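Drekthorpe Sorting Study: Project Report
Senad Petkov and Kastriot Gashi
2 November 2020

Introduction

Our project looked at mixed household items that end up together in one bin. We wanted to know how the shape of an item affects where it settles, and which items hide others. The idea came from a shorter project we did in February, when we sorted kitchen drawers by hand and found that long, thin things caused most of the trouble.

Materials

We collected 213 household items from classmates and family. Most were plastic, and many had been used before. We left out glass and anything sharp. Each item got a line in a spreadsheet with its longest side, its general shape (flat, long, round or soft) and whether it could be crushed by hand.

Method

For each trial we drew 27 items from the collection and tipped them into an open bin from a height of 35 cm. We did not shake the bin or straighten anything afterward. Kastriot wrote down which items could be reached from above without moving another one. Senad then took the items out in order and noted any that came up tangled or stuck to the wall.

We used a bin with sloping walls for all the trials. An earlier set with a straight-sided box was dropped from the results, as the box was too small for the flat items to lie down.

Results

Flat panels had the largest effect. When one came to rest against a wall, smaller items slid under it and could not be reached until it was lifted.

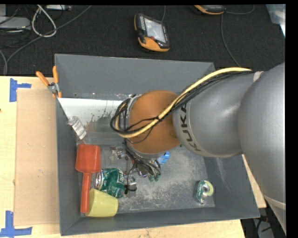
Clear plastic containers were the next problem. They lean on whatever is beside them, and once crumpled they no longer match the size we had written in the spreadsheet. Scoops and other items with long handles were easier than we expected. The head was usually wide enough to find quickly, even with the handle lying across the bin.

Soft items gave mixed results, and we would need more trials to say anything useful about them. We also recorded 2 trials in the wrong column and had to repeat both.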